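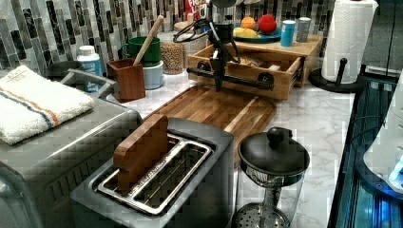
Branon tenants get a kitchen class – sign-ups open in September

The free small-kitchen evenings are back at the Rornovero building, 11 places a night. Mirta Quiroga runs them again. Counter storage first, then breakfast stuff.

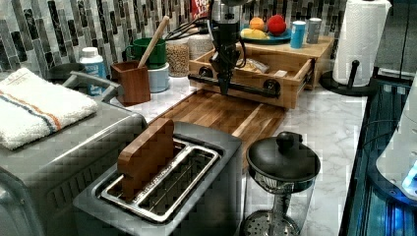 Do I need to bring anything?
Just an apron, food is provided.

Last year about 40 people came, most of them twice.

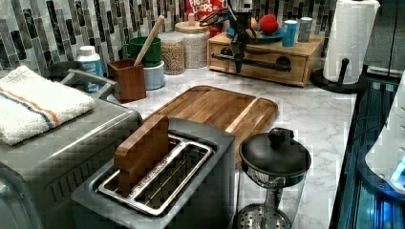 Where to sign up

Front desk, befor noon. No phone bookings.

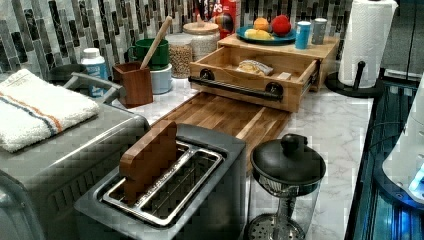 Quiroga wants counters cleared by habit, not once a year. Fruit goes up on top of the drawer box, on a plate, so the drawer stays free for small packets. Doors at 6 – dont be late.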